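**Wed 22 January**, a thread on plaid, because I've been wearing the same plaid coat for weeks and I have opinions

**1/** OK so every winter I swear I'm done with plaid and every winter I'm back in it by the first cold morning. This year it's everywhere again, on coats, on skirts, on the lining of my sister's boots, and I want to talk about how to wear it without looking like a picnic blanket or a paper towel guy.

**2/** First thing, scale! Big checks on a big coat are great. Big checks on a fitted blouse will fight with every seam you've got. I tried on a Vodcombe blouse last week in a huge red windowpane and the squares met at my ribs like two trains. Put it right back on the rack.

**3/** My rule (and it's only mine, ignore it if you want): the size of the check should be smaller than my hand if it's going above the waist. Below the waist, go wild. A long skirt in a giant tartan moves so nicely when you walk.

**4/** Color next. Everybody reaches for red and black first and sure, it works, but the one I keep getting stopped about is my camel and forest green coat from Brolier. Got it secondhand for 60 dollars with one button missing. I swapped all the buttons for dark brown ones and it looks like a different coat.

**5/** By the way, swapping buttons is the cheapest makeover there is. A set of nice ones and one evening on the couch. If your coat came with shiny plastic gold ones, please, I'm begging you.

**6/** Can you mix plaids? Yes! Keep one color the same in both. Green coat with a scarf that has a thin line of that same green in it, done. If you have to squint to find the shared color it isn't there.

**7/** Can you mix plaid and stripes? Also yes, but I like the stripe skinny and the plaid loud. A narrow navy stripe tee under a plaid blazer is pretty much my entire personality from October on.

**8/** Aranka Pap asked in the replies about florals with plaid. Aranka, I love you, you're braver than me. The only time I've pulled it off was a tiny faded floral dress under a gray check coat, and I think the gray did all the work. Stay away from two brights and you'll be OK.

**9/** Shoes! I go plain. Brown ankle boots, black loafers, whatever's by the door. I had a pair of plaid flats from Jacquet that I adored and could never wear with anything but jeans, so they went to my cousin, who wears them with everything. Figures.

**10/** A few people want to know where I shop. Mostly thrift stores, and the men's section more than the women's. The wool is thicker and the pockets are real pockets. Check the elbows and underarms, and hold the thing up to the light for moth holes before you fall in love with it.

**11/** New stuff: the Broter flannel shirts are decent this season. Soft, a little long in the back, and the pattern lines up across the chest pocket, which I always look for. If the pocket is crooked to the check I will see nothing else all day.

**12/** They shrink though. Mine lost a good inch in the sleeves on a warm wash. Cold water, hang it up by the hem. I roll the sleeves now and pretend that was the plan.

**13/** Benito Montes says plaid pants on men are "golf or clown." Benito, come on. Charcoal and navy, small check, straight leg, plain dark sweater. You'd look great and you know it. Report back.

**14/** For anybody nervous about the whole thing, start with a scarf. Everyone says that and I know it's boring advice, but I had 30 compliments on one scarf before I bought my first plaid coat. (Yes, I kept a tally in my phone. It was a slow winter.)

**15/** Hair and jewelry, quickly. If the coat is busy I wear my hair back and small hoops. Long necklaces get lost in all those lines and then tangle in the scarf, and then you're in the grocery store parking lot being strangled by a pendant.

**16/** Also, this account just passed 4,000 of you, hi! I started it in August to complain about linen pants and I had no idea so many people also wanted to complain about linen pants.

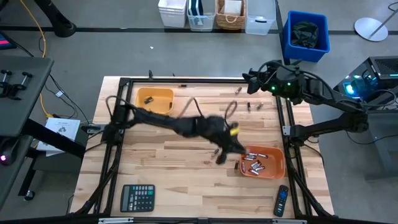 ## Replies I'm getting to tonight

**17/** Yes to plaid tights, but only with a solid skirt. No, I don't iron flannel. The hat in my profile picture is my grandmother's and I can't find another one anywhere, I've tried.

**18/** Somebody asked whether they should hem a tartan skirt or leave it. Look at where the bottom line of the check falls. Mine had a thick dark stripe 2 inches above the hem, so I took it up to there and the stripe makes a border. Pin it first and walk around the house in it for a bit. I'll do a separate thread on lining old coats once I finish the one that's sitting on my chair.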